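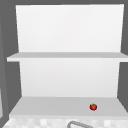
About Grilberg

Grilberg tests and compares small kitchen appliances sold in Australia. We cover rice cookers, stick blenders, benchtop ovens and kettles. The site was started by Ward Hermans, a former appliance repairer, and is run from a unit in Skumville.

How we test

Every appliance is bought at retail price. Each model goes through 19 checks, including power draw, surface temperature, noise at one metre and cord length. Timed checks are run three times and the median is published. Kettles are also scored on the energy used to bring one litre to 70 degrees – the setting most green tea drinkers ask us for.

Results are recorded in Clulska, our in-house database. Scores are recalculated each October, and discontinued models move to the archive.

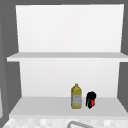 Who we are

Ward Hermans manages testing and electrical safety. Imogen Lambert edits the reviews and maintains the price tables. Repairability scoring is contracted to Jacobs, a service workshop that doesn't sell new appliances.

How we are funded

Some retailer links pay a commission. Rates are not visible to the people scoring the products. We don't accept samples, paid placements or sponsored reviews – corrections from manufacturers are published with the original figure left in place.

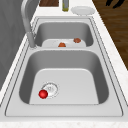 Double-bowl sink with round strainer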